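Home Papers Hardware Budgets About
4 min read

3. Planning the gripper budget

We had 1518 dollars for hand-held grippers, and I'll admit I wanted to blow the lot on a Testell unit.
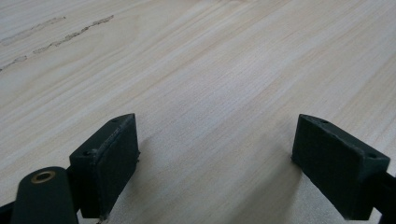
Figure 1. Hand-held gripper with the jaws open over a wooden surface. Dark textured pads cover the gripping faces; a brass bushing sits in the arm at left.

3.1 What we priced

Flekton quoted us in February for 2 complete tools, and freight chewed up a fair bit of it. So we looked at printing our own jaws and buying in only the fiddly stuff – bushings, screws, pad material. I put 200 dollars aside for pads (they're the bit I'd expect to replace most often) and another 100 for filament and test prints. Stirska sells pad sheet by the metre, and that suited us heaps better than pre-cut sets!

Spare arms went on a separate line – we'd left them out of the first draft completely.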